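Jondbridge Household Words
A word list of kitchen and table vocabulary in English and Vietnamese
Version 6, 2 February 2019
Maintained by Hưng Triệu

What is in this package

The list has 1,128 entries. Each entry is one English word or short expression for a thing used in the kitchen or at the table, with one or more Vietnamese equivalents, a short example sentence and a note on region. I started it for my evening class in Jondbridge, where many learners knew the word "bowl" but had only one word for all the bowls in the cupboard.

Files

entries.csv – the main list, one entry per line
examples.csv – the example sentences, joined to the entries by the column entry_id
regions.txt – explanation of the region codes
changes.txt – what is different from version 5

All files are in UTF-8. If you open them in an old spreadsheet program, please choose the encoding by hand, otherwise the Vietnamese tone marks will be broken. The separator is a semicolon, as there are many commas in the example sentences.

Columns in entries.csv

entry_id – a number, it does not change between versions
english – the headword, in British spelling
vietnamese – one or more equivalents, divided by a vertical bar
region – N, C, S or empty when the word is used everywhere
group – the kind of object, for example "bowls and dishes" or "cutting"
note – free text, often empty

How the words were collected

The first part came from the printed Phan list, which I typed again and corrected. The second part came from my learners, who wrote down the words they use at home. The example sentences were written by me and read by two colleagues. Where they did not agree about a sentence, I wrote a new one.

I had the most trouble with the group "bowls and dishes". In the north "bát" is the usual word for a rice bowl, in the south it is "chén", but in the north "chén" is more often a small cup for tea or spirits. A large soup bowl is "tô" in the south. English is also not simple here, because some people say "dish" for almost everything which can go into the oven. 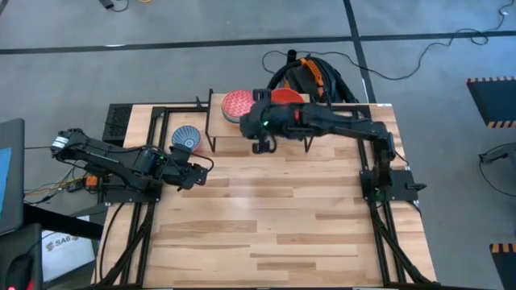 Group "bowls and dishes": a blue bowl with a fine white pattern, on a light wooden tabletop.

The group column was added in version 4. Before that the list was only alphabetical, and learners told me they could not find words they did not know already. The groups are still uneven. "Bowls and dishes" has 74 entries and "cleaning" has very few, so new suggestions for cleaning are welcome.

Known problems

Region codes are missing for many words from the centre of the country. I am from the south and I do not trust my own ear for these.

Some of the English words are old-fashioned. I kept "larder" and "colander" but took out several words which my colleagues had never heard.

The plural is not given for English nouns, except when it is irregular (knife, loaf, shelf).

Two entries for "ladle" have the same example sentence. It will be corrected in August.

Use and licence

You may copy, print and change the list for teaching, also for paid courses. Please keep my name and the version number in the file. For printed books with more than 200 entries from the list, write to me first.

Corrections

Send one correction per message, with the entry_id in the subject line. For region codes, please also say where you or your family learned the word.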